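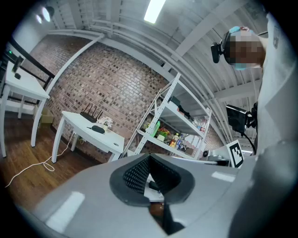 Overhead lights. Fiction by Suryani Lumenta

Reel 6 was the one with the grandmother. Cletus had it on the bench before his coat was off. Three weeks to the screening, no ending, and the network man calling every morning about length.

"Play it again."

Dorian played it again. The old woman at the river in Ongart, talking with her back to them. Wind all over the mic. Then one clear sentence, then she laughed and walked off up the bank.

"What's she say?"

"Translator put down 'the water is busy.'"

"Busy."

"Or occupied. Like a bathroom."

Cletus wrote it on a card. Crossed it out. They'd been in the village five weeks, back in January, both of them sick, and he had come home sure he understood those people. Told everybody at dinner. Had a whole speech about rivers and thier names.

Phone. The network man. Let it ring.

"Call Kobina," Dorian said. "He grew up two valleys over."

So they called Kobina, held the reciever up to the speaker, played it through twice. Long quiet on the line. A kid yelling somewhere, a pan.

"She's talking to you," Kobina said.

"To me?"

"To whoever's standing in the water. She says you're in the way. She wants to wash."

Cletus sat down. Rewound it. And there, bottom left, his own boots, shin deep, right where the flat stones were. Five weeks of mornings he had stood there. Best light.

"We could trim the boots," Dorian said.

The phone again.

"Leave them," Cletus said, and went looking for a clean card.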